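# Hunberg Robot Arranging Club

The **Hunberg Robot Arranging Club** (most of us just say "the Arrangers") is a student club that teaches two-armed robots to do flower arranging. I've been a member for a while now and wrote most of this page, so forgive me if it gets a bit chummy!

## Background

The club grew out of an after-hours robotics class in February, when somebody brought in dried flowers to use up a spare session. We now have 36 members on the books, though a normal night is more like six people and a lot of cold tea. Our software is called Usura — it's home-made, it's cranky, and we love it.

## What we do

Every build starts with dried stems and vases laid out on a white table. One person drives both arms by hand, the run gets saved, and Usura learns from the saved runs. We've got some 2,000 of them so far. Dried stuff is our favourite to work with, but it's brittle, so you learn to close the grippers slowly (I've crushed my share of statice).

Wheat in the short white vase, with the tall ribbed one still to be filled and the pink flowers waiting beside it:

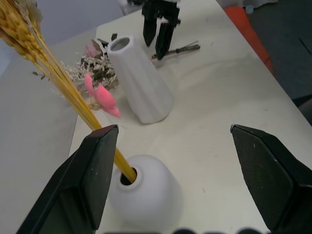 ## The Cárdenas Cup

Once a year we split into teams for the Cárdenas Cup. Each team gets 5 minutes and the same set of stems, and the judges mark on neatness, colour and how much ends up on the floor. My team, Driron, came second last time, and I'm still a bit sore about the neatness score.

## Joining

Any student can come along, and you don't need to know how to code. Wear closed shoes and tie long hair back. New members start on twigs.

*Page last updated Dec 8, 2021*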